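Trelside sucht Leute für den offenen Dienstag - Vorführen, Mitmachen, Zuschauen

Kurz und eilig, weil wir spät dran sind: im April machen wir wieder auf. Ein Dienstag, ganzer Tag, Besucher können kommen und sehen, wie bei uns Wäsche mit Handgreifern sortiert und gefaltet wird. Dafür fehlen uns noch Menschen. Bezahlt und unbezahlt, siehe unten.

Projekt heißt Lallamico. Es geht um Hausarbeit, genauer um Kleidung auf Betten, Stühlen, Sofas. Also das, was Roboter bis heute schlecht können. Wir nehmen die Handgriffe mit Greifern auf, die man in der Hand hält, zwei Finger, Kamera dabei. Kein Studio - wir arbeiten in bewohnten Zimmern, mit echten Kleiderhaufen. Jeans, Fleece, Karomuster, alles durcheinander.

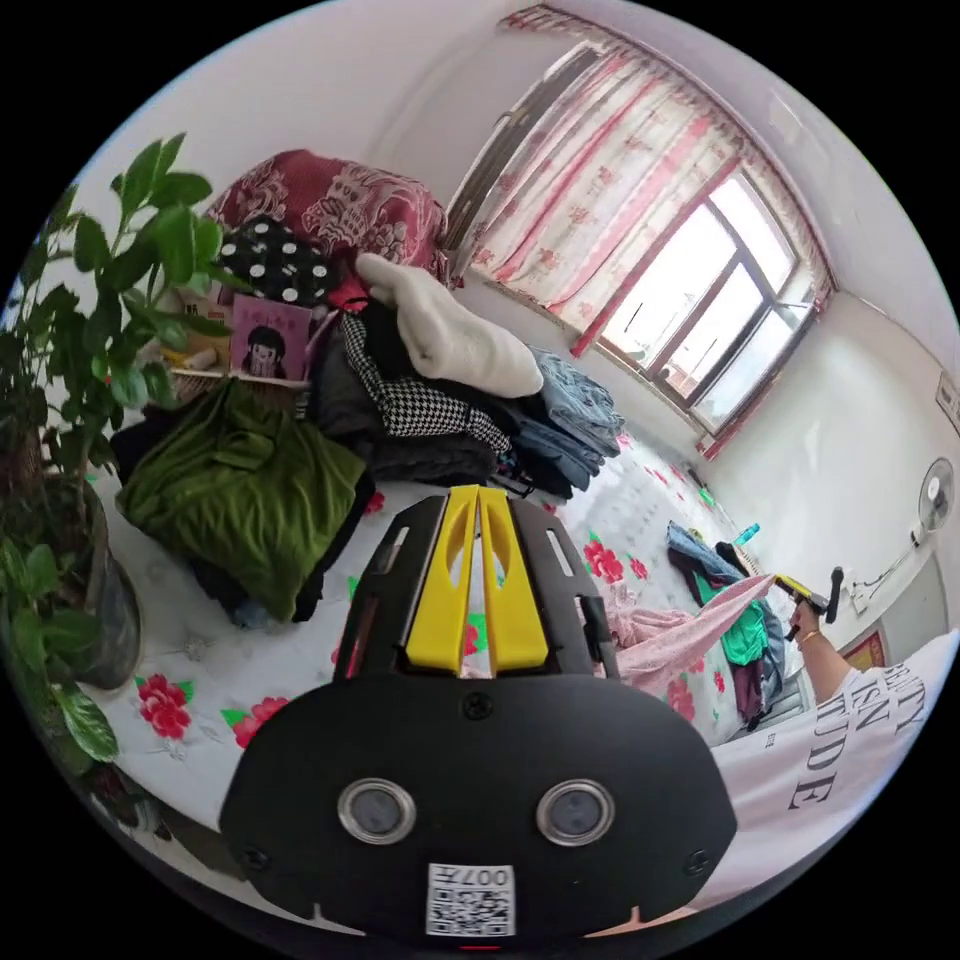
Gesucht werden konkret:

Vorführer/innen, 4 Plätze
Ihr steht am Bett und arbeitet, während Leute zugucken. Greifer in die Hand, Teil vom Haufen nehmen, ablegen, falten, nächstes. In normalem Tempo, nicht extra langsam fürs Publikum. Nebenher Fragen beantworten, soweit ihr könnt. Wenn nicht, an Hawi verweisen. Vorkenntnisse: keine. Einweisung dauert einen Nachmittag, wird bezahlt wie der Tag selbst.

Türdienst und Führung, 2 Plätze
Gruppen in Empfang nehmen, Schuhe aus, Jacken weg, ins Zimmer bringen, nach einer Weile wieder raus. Klingt simpel, letztes Mal war's das Anstrengendste überhaupt. Deutsch sicher, Englisch wäre gut. Wer noch eine dritte Sprache kann, bitte dazuschreiben.

Testbesucher/innen
Unbezahlt, dafür Mittagessen. Am Vormittag kommt eine kleine Runde vor den eigentlichen Gästen und darf alles ausprobieren, was später auch ausprobiert werden soll. Gern Leute, die noch nie so ein Ding in der Hand hatten. Gern auch Ältere. Gern Leute mit kleinen Händen oder sehr grossen, wir wollen wissen ob die Griffweite passt.

Was ihr mitbringen solltet

Geduld mit Stoff. Das ist ernst gemeint. Glatte Sachen rutschen, dicke Sachen gehen nicht zwischen die Finger, Ärmel hängen irgendwo fest. Wer nach dem dritten Hemd schlechte Laune kriegt, wird an dem Tag nicht froh.

Dann: stehen können. Schichten sind 3 Stunden, mit Pause in der Mitte. Wer zwischendurch sitzen muss, sagt das vorher, dann planen wir das ein. Der Türdienst geht z.B. auch im Sitzen.

Kleidung egal, nur keine weiten Ärmel, die hängen sonst vor der Kamera. Schmuck am Handgelenk ist okay. Lange Ketten bitte ab.
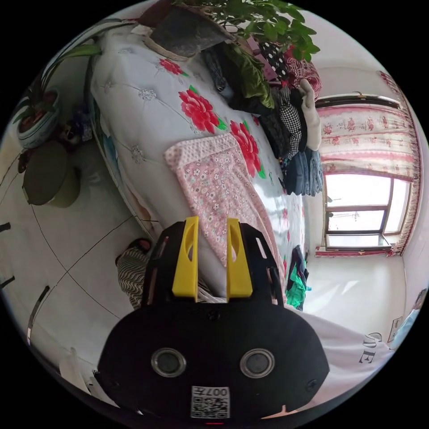
Zum Ablauf, Stand jetzt, kann sich noch verschieben:

9 Uhr Aufbau, Greifer laden, Speicherkarten prüfen
10 Uhr Testrunde
12 Uhr Essen für alle
13 bis 16 Uhr erste Schicht mit Besuch
16.30 bis 19.30 Uhr zweite Schicht
danach Abbau, wer mag bleibt noch

Besuchergruppen sind klein, mehr geht in so ein Schlafzimmer nicht rein. Anmeldung für Gäste läuft getrennt, dafür bitte NICHT auf diese Anzeige antworten. Schulklassen hatten wir überlegt, diesmal nicht.

Wichtig noch - es wird an dem Tag aufgenommen. Die Kameras laufen während der Vorführung mit. Gesichter werden vor der Weitergabe unkenntlich gemacht, Hände und Arme bleiben drauf, Aufdrucke auf T-Shirts normalerweise auch. Wer das nicht will, kann Türdienst machen, der Flur wird nicht gefilmt. Einverständnis muss unterschrieben sein, bevor ihr das erste Mal greift. Formular gibt's bei der Einweisung, auf Wunsch auch vorher per Post. Unter 18 geht leider gar nicht, auch nicht mit Eltern.

Bezahlung

Vorführer/innen und Türdienst bekommen den gleichen Stundensatz, steht im Vertrag, den ihr vor der Einweisung bekommt. Abrechnung über Bezerra, die machen bei uns Personal. Geld kommt Ende des Monats. Fahrtkosten mit Beleg, 2. Klasse. Auto nur nach Absprache, Parken ist schwierig.

Ort ist Bondorbridge, im Haus hinten, Eingang über den Hof. Leider nicht barrierefrei, zwei Treppen. Am Hoftor bitte den Code 1818 eingeben und gleich wieder zuziehen. Genauen Weg schicken wir mit der Zusage.

Bewerben

Ein paar Zeilen reichen. Name, welche Aufgabe, welche Schicht, Links- oder Rechtshänder. Lebenslauf brauchen wir nicht, Foto auch nicht. Linkshänder bitte unbedingt melden, haben wir immer zu wenige.

Mails an Hiu-tung Chung, über das Kontaktfomular auf der Trelside-Seite, Betreff "Dienstag". Fragen zur Technik oder zur Vorführung an Hawi Gebreyes, gleiches Formular, Betreff "Greifer". Telefon ist im Moment schlecht, wir sind den ganzen Tag in den Zimmern und hören es nicht.

Antwort kommt innerhalb von 4 Tagen. Falls nicht, nochmal schreiben, dann ist was im Spam gelandet. Plätze gehen nach Eingang weg, wer beim letzten Mal dabei war, darf sich natürlich wieder melden - Einweisung fällt dann kürzer aus, bezahlt wird sie trozdem.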